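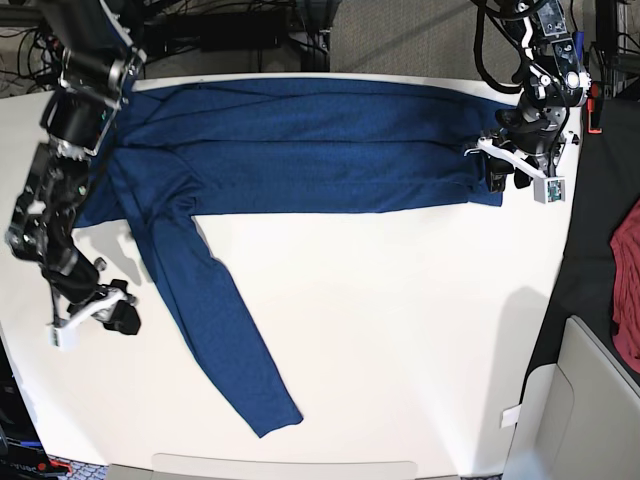
How often does a two-armed folding cell need servicing? At Trilholm, the grippers are checked every morning and the full cell is serviced after every 3,000 folds.

August 20, 2025
By Biljana Kneževič

Trilholm has published its maintenance routine for the Dommont folding cell, which handles shirts and other light garments on a white tabletop. The routine has been in use at the company's workshop since June and is now free to any laundry or repair shop that runs the same cell.

The morning check takes 5 minutes. The operator wipes the gripper jaws, opens and closes each one, and looks over the cables along both arms for rubbing. Lint is brushed out of the joints with a dry brush. Compressed air is not used near the sensors.

At the full service, a technician tightens the bracket screws, replaces worn jaw pads and runs the centring program. The job needs 2 people when an arm has to come off its mount. Pads are ordered under part number 351 from Kleinschmidt, in grey or black.

"Most of our stoppages were slipping jaws," said Kneževič, service lead at Trilholm. "We clean them before the first shirt goes down and log it on the sheet."

A version for the larger Grornetti table is being written. Printed copies of the current routine can be picked up at the Trilholm service counter on weekdays.

14 shares
0 comments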